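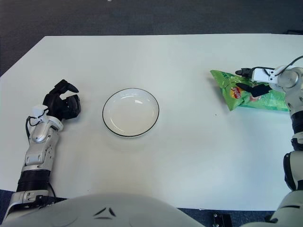 Fig. 1. White table, grey carpet behind.

Week 4: Reading a snack label

Bring one empty packet from home. We'll work in pairs and compare on the per 100 g column only. The per serve column is set by the maker, so two brands of the same chip can list quite different serves.

Terms for this week
Energy: given in kilojoules. Divide by 4.18 for Calories.
Total fat: includes saturated fat, which is listed under it.
Sodium: in milligrams. To get salt in grams, multiply by 2.5 and divide by 1000.

Worked example (Garba brand crackers)
Packet 100 g, serve 34 g, sodium 600 mg per 100 g.
Sodium per serve: 600 × 0.34 = 204 mg
Salt per serve: 204 × 2.5 ÷ 1000 = 0.51 g
Check your own packet the same way – and write the units at every step, as marks come off without them.

Imported packets often carry a second label in English stuck over or beside the original printing. Use that one if the two disagree, and note it in your table.

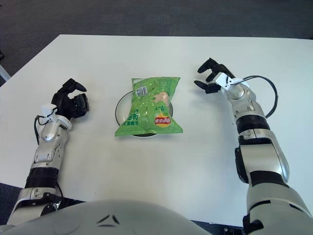
Page last changed: March, by Adebayo Nwosu

Fig. 2. Green bag of potato chips on a plate.

Homework
Read the Dultness chapter on serving sizes, up to the heading "Rounding". Then do questions 1 to 5 on the Flerkard sheet. Question 3 has a misprint: the serve should be 60 g.

The short test is out of 70 and covers weeks 1 to 4. Calculators are allowed, phones are not. If you missed week 3, the ingredient order notes are in the Drirkari folder.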